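**Butcher-block top, four holes to deal with — fill them or leave them?**

**yareli_t**
Hello all! I finally brought home the table I've been going on about since November (the honey-colored one, light wood, butcher-block style) and I love it to pieces. Trouble is, there are four small holes in the left part of the top and I can't settle on what to do with them. My neighbor says plug them and sand, my sister says leave them alone, and I've been walking past it with my coffee every morning changing my mind. It'll be used for bowls, bread, mail, a bit of everything. What would you do?

**Birkley_Bill**
Congratulations, Yareli! Plug them. Cut your plugs from a matching scrap, line up the grain, glue, wait overnight, flush trim. I did 7 in my old bench one Sunday and you have to hunt for them now. Crumbs will drive you crazy otherwise.

**zhuoran.feng**
I'm going to disagree with Bill, kindly — I've left every hole in every top I own. Plugs shrink a little differently from the wood around them, and two winters later you can feel each one with your fingertip. A toothpick gets the crumbs out, and you may want those holes for a clamp or a fixture someday.

**Birkley_Bill**
Mine haven't moved, and it's been eight years! But I do keep the shop at the same humidity all year, so maybe I'm spoiled.

**dultwood_annie**
Could you do wax filler, Yareli? It's soft, it comes in honey shades, and if you hate it you dig it right back out. Just keep hot pans off it. I'd oil the whole top first, two thin coats, and live with it a while before deciding anything.

**yareli_t**
Oh, Annie, I like that very much, it lets me put off choosing! Zhuoran, you've half convinced me too. I'll oil it this weekend and keep my black bowl on it in the meantime, I do love that dark against the yellow.

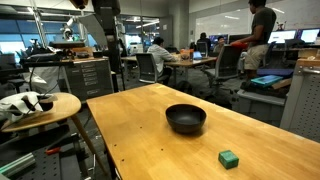
And one more thing while I have you all — mineral oil or a hardwax? Bill, I know you'll have an opinion.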